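Simulated Kitchen Trials Give Skonmont Dish Room Staff a Say in New Automation

Last updated in June
4 min read 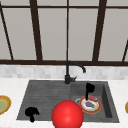
A simulated sink station, with a plate and an eggplant in the basin and a ribbed drainboard at left.

The Skonmont dining services division has begun the second stage of its kitchen automation program, which will bring robotic sorting and rinsing to the dish room at the Sernau campus. Before any equipment is installed, each task is being rehearsed in computer simulation, and employees who do the work now are being asked to review the results.

The simulation software is supplied by Nustolix. It allows program staff to set up a sink, a counter and an assortment of plates and food items, and then to change the arrangement between runs. To date, 341 arrangements have been prepared. Many concern items that should not reach the sink at all, such as whole produce or packaging left on a plate, and the question of where each should go instead.

Nineteen employees from the morning and evening shifts have taken part in review sessions. Their comments have already led to changes. The original plan called for the system to clear food from plates inside the basin. Employees pointed out that this slows the line when the basin is in use, and the step has been moved to the counter. They also asked for a stop control within reach of every position — this request has been approved.

Management recognizes that the program raises questions about employment. No position in the dish room will be eliminated during the trial period. Six positions will be reclassified as line attendant, with responsibility for loading, inspection and clearing faults. Employees who move into these positions will keep their present rate of pay until the new grade has been agreed, and hours of training will be paid as regular time. Work with knives and glassware will remain a manual duty.

Schedules will change in one respect. The evening shift will begin at 3:30 p.m. so that attendants can complete equipment checks before dinner service. Employees for whom this presents a difficulty should speak with their shift supervisor.

The Chuang building kitchen is not included in the present stage. A decision on that site will be made after the Sernau trial has been reviewed.

Further review sessions will be held each Friday in the staff dining room. Attendance is voluntary and counts as working time. Written comments may be left at the dining services office.

737 views
6 comments
19 shares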